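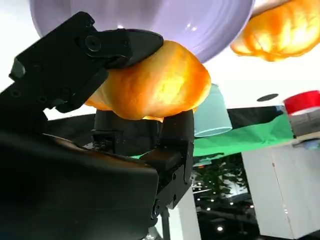

Have you ever wondered how a town decides who is in charge of mending the roads, opening the library and making sure the bins get emptied? Grown-ups do it by voting, and there is a whole set of rules to make sure it is done fairly. A vote is a way for lots of people to choose something together, even when they don't agree. Suppose your class could have one sort of bread at the summer picnic, and some of you wanted a roll with a shiny golden-orange crust, all lumpy on top, while the others wanted plain sliced white. You could argue until home time, or you could each write down your choice, pop it in a box and count up the papers. Choosing a town council works in very much the same way, only with more people and rather less butter.

What is a council?

A council is a group of people who make decisions for a town. Let's imagine we all live in Pratonbridge, a town with a river, two schools and a very long high street. Pratonbridge has too many people to fit in one room every time something needs deciding, so they choose a few people to do the deciding for them. These people are called councillors. The town is split into areas called wards, and each ward picks its own councillor. Pratonbridge has 5 wards, and the smallest of them is called Virmont, up on the hill where the wind blows your hat off.

Who can stand?

Somebody who would like to be a councillor is called a candidate, and asking people to vote for you is called standing for election (you are allowed to sit down while you do it!). Candidates knock on doors, put leaflets through letterboxes and talk to people about what they would like to change. One might want a safer crossing outside the school. Another might want more buses, or longer opening hours at the swimming pool. Some candidates belong to a political party, which is a group of people who share a lot of the same ideas, and some stand all on their own. Those are called independent candidates.

What happens on the day?

The place where you go to vote is called a polling station. It sounds very grand, but it is often just a school hall or a church hall with a sign outside, and it stays open from early in the morning until late in the evening so that people can come before work or after tea. Inside, a person at a table finds your name on a long list and gives you a sheet of paper with all the candidates' names on it. This is the ballot paper. You take it into a little booth, put a cross beside the name you like best, fold it up and drop it through the slot in the ballot box.

The booth is there so that your vote can be secret. You can tell your best friend how you voted if you want to, or you can keep it to yourself for ever and ever, and it is quite all right to do either. People who can't get to the polling station can ask to vote by post instead.

Counting up

When voting finishes, the boxes are sealed and taken away to be counted. The counters tip out the papers and sort them into piles, one for each candidate, while other people watch carefully to see that it is all done properly. Let's say that 515 people voted in Virmont, and that there were three candidates. The first had 224 votes, the second had 209 and the third had 82. The first candidate has the most, so the first candidate wins, even though plenty of people chose somebody else. This way of deciding is called "first past the post", like the end of a horse race. There are other ways of counting too, and some places ask voters to put the candidates in order, with a 1 for their favourite, a 2 for their next favourite and so on.

Once a councillor has been chosen, they are meant to help everybody in the ward, including all the people who voted for another candidate. You can write to your councillor even if you are far too young to vote, and plenty of children do, about playgrounds, litter or a street light that has stopped working.

Words to remember

Ward: a part of a town that chooses its own councillor.
Candidate: a person who hopes to be elected.
Ballot paper: the sheet you mark with your vote.
Polling station: the place where people go to vote.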